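Group Project Report: Working Rules for a Two-Armed Robot at a Table
Jorkwood module, February

3. Why we wrote our own rules

The lab sheet covers the emergency stop and the charging of batteries, but it says very little about what happens on the table between runs. Our group was asked to write a short set of rules that the next group could follow without training from us. We started with 29 draft rules, many of which said the same thing twice.

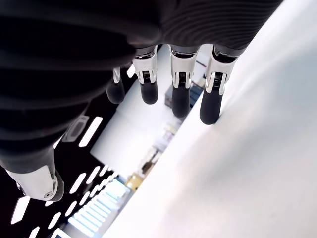

Fingertips caused the longest discussion. Our first draft only limited the speed of the arms, and it left out the last part of a movement, when the hand is close to a surface. On this hand the fingers end in long black tips that stick out well past the white casings, so a height measured at the wrist tells you little about how near the tips are. Rule 4 now says that clearance is measured from the longest fingertip – never from the wrist or the palm.

3.1 Setting up the table

Only the items named in the run sheet may be on the table. Cables must be checked by hand through the full reach of each arm before power is switched on. One person holds the stop button and does no other job during the run.
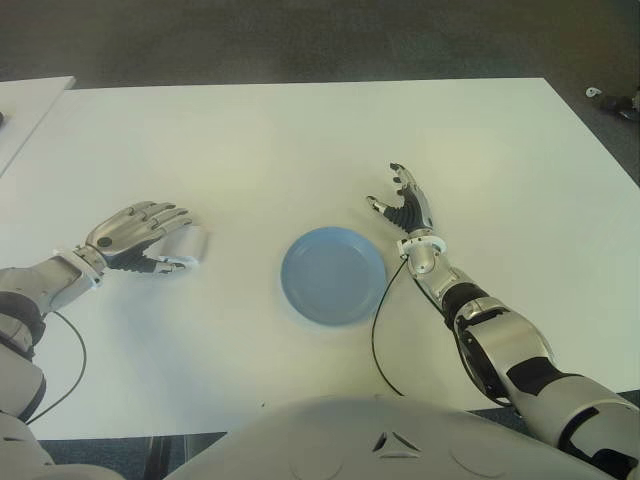 Nogueira read the draft and asked why the cable check came before power on and was not repeated later. A cable can shift after a few runs, Nogueira said, and a check done at nine in the morning proves nothing by the afternoon. We agreed and added a second check after every break.

3.2 People near the robot

The Grultcombe guide we were given uses a fixed distance for everyone. We found this hard to apply, as the person with the stop button has to see both hands. Our version has 2 zones. The inner zone is closed while the arms have power. The outer zone is open to the operator and one observer, who must stay on their feet.

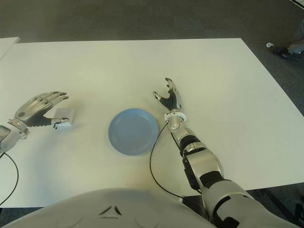
Marking the zones took longer than writing them. Tape on carpet lifts at the corners, and we replaced ours on Monday with a wider type. The rule sheet now includes a line about checking the tape at the start of a session.

3.3 Still to do

The rules on logging faults are unfinished. We also need to ask Brastar if their form can be used as it is.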